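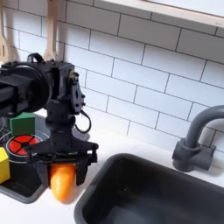
Un robot peut-il déjà faire la vaisselle et ranger une cuisine tout seul ?
Certaines tâches isolées, oui, dans une pièce qu'il connaît déjà. Une cuisine entière, du repas au placard, pas encore.

selina_k
Posté le 24 mars 2020
J'ouvre le sujet parce que mon beau-frère soutient que dans deux ans on aura tous un bras au-dessus du plan de travail. Je tiens une petite cantine, 55 couverts le midi, et la plonge me coûte cher. Est-ce que quelqu'un a vu une machine faire ce travail pour de vrai ?

prantl.s
Ça dépend de ce que tu appellesplonge. Un lave-vaisselle à capot, c'est déjà une machine et elle fait l'essentiel. Ce qui manque, c'est le tri des couverts, le raclage des assiettes, la casserole qui a attaché. Chez Bruvero, où je suis à la maintenance, on a un bras qui charge des bacs. Il s'arrête dès qu'un bac est de travers.

Rekha U.
Pas d'accord avec le « pas encore » du début. Prendre un légume et le poser dans un évier, ça se fait en labo depuis longtemps. Le reste est une question de prix.

prantl.s
Un légume en plastique, oui. Essaie avec une tomate mûre ou une feuille de salade mouillée.

adhiambo_b
Je suis entre vous deux. Pour juger, je regarde toujours l'état de la cuisine, pas la vitesse du bras. Une cuisine jouet avec une plaque, un robinet et un bac, c'est un bon début : les distances sont courtes et rien ne casse.

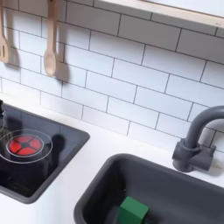 Mais il faut ensuite changer l'éclairage, déplacer les objets, mettre autre chose dans l'évier, et refaire les mêmes essais. Si le taux de réussite s'effondre, la machine a appris une pièce et pas une tâche.

Rekha U.
D'accord sur la méthode. Je maintiens que pour un atelier, où tout reste à sa place, c'est jouable dès maintenant.

styliani55
Chez Aigner on l'a fait pour le rangement des pièces, environ 400 par poste. Ça tourne, avec quelqu'un à côté — donc aucun salaire économisé pour l'instant.

selina_k
Merci. Je garde mon plongeur et je reposerai la question en juillet.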